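Keeping a Keyboard Clean (and the Desk Under It)

Last updated 28/10/2023

I've had a wide black keyboard on a white table for a good few years now, and I can tell you that between the two of them they show every single thing that lands. Black keys collect dust and the odd fingerprint, white tabletops collect tea rings and pencil smudges, and if you eat your toast at your desk as I do (I know, I know) the crumbs go everywhere at once. So I've settled into a little October routine that I'd love to pass along.

Start by unplugging the keyboard, or switching it off if it's one of the cordless ones. Tip it upside down over the sink or a sheet of newspaper and give it a gentle pat on the back – a pat, mind, no banging. Then take a soft paintbrush, the cheap sort from the hardware store, and work it along the rows from left to right. A clean makeup brush does just as nicely, and gets into the gaps around the arrow keys better than anything I've ever bought for the job.
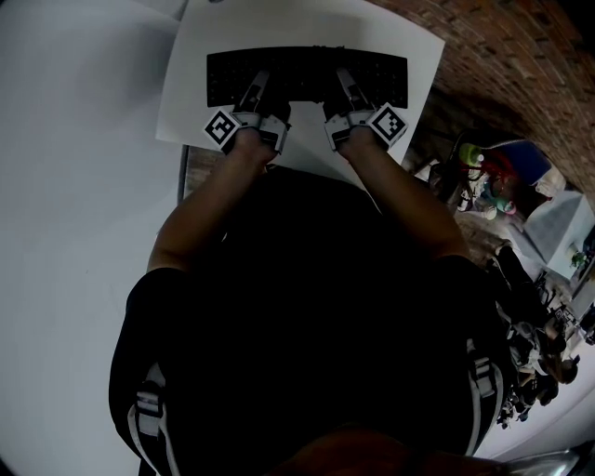 Once the loose bits are out, dampen a microfibre cloth with a little rubbing alcohol and wring it until it feels barely moist. Wipe the tops of the keys, then fold to a fresh side and do the long edge nearest you, where your wrists and palms pass over all day. That strip gets a greyish film whatever colour the keyboard is. Never spray straight onto the keys, please! My neighbour Sewwandi Howlader did that once and lost her space bar for a fortnight.

While the keyboard is drying somewhere else, do the table. Warm water and a drop of dish soap will lift most marks, and for a stubborn ring I use a paste of baking soda, left on for 30 seconds or so and rubbed off very lightly. Dry it properly with a tea towel before anything goes back, and have a look at the rubber feet under the keyboard too – they hold on to grit and will scratch a pale surface if you slide it about.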